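Speaker notes — equipment planning talk, Neema Ndung'u
20 minutes, questions after

**Opening**

- Say who I am and what I buy for. Small budget, shared bench, September deadline for next year's requests.
- The talk covers a folding station: two printed arms, a table and the parts that wear out.

**What you are paying for**

Start with the table. People price the arms first and forget what they get clamped to.
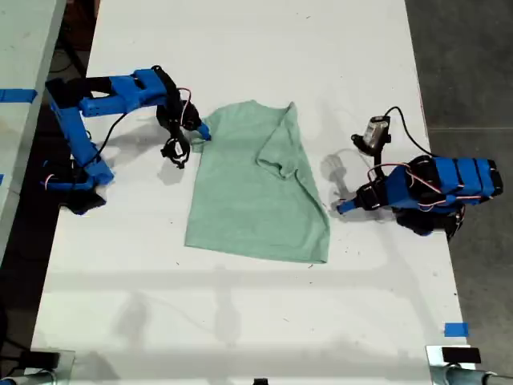
*Two-arm station with a T-shirt partly folded.*

- Each arm has its own wrist camera. Budget for both, plus cables.
- Printed parts are cheap to replace if you have a printer. If you don't, get a quote from Wosska before you commit.
- Servos are the real cost. We set aside $2000 for the arms and another $2000 for spares, table and lighting. Erick Simiyu thought the second figure was too high. We spent it by spring.

**Consumables**

- Put them on their own line. Ours sat under "misc" and got cut.
- Finger coverings, tape, rubber tips, test shirts.
- We bought 40 shirts in one order from Massawe. Same color, same knit. Mixed fabrics can wait for year two.

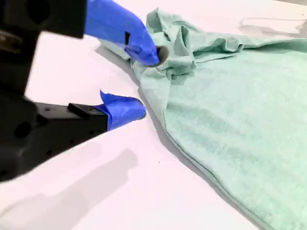

- Soft knits bunch up at the contact point, so grip material matters more than grip force. Test a few coverings before ordering a box of anything.
- Ask the vendor how long a fingertip change takes. Sikenon gave us a straight answer — Fitinar never wrote back.

**Staff time**

- Pendo Mushi has the hours sheet. Show it if there is time.
- Setup and calibration took more hours than assembly. Put that in the request.

**Close**

- Template is on the shared drive. Send corrections to Pendo.
- Take questions.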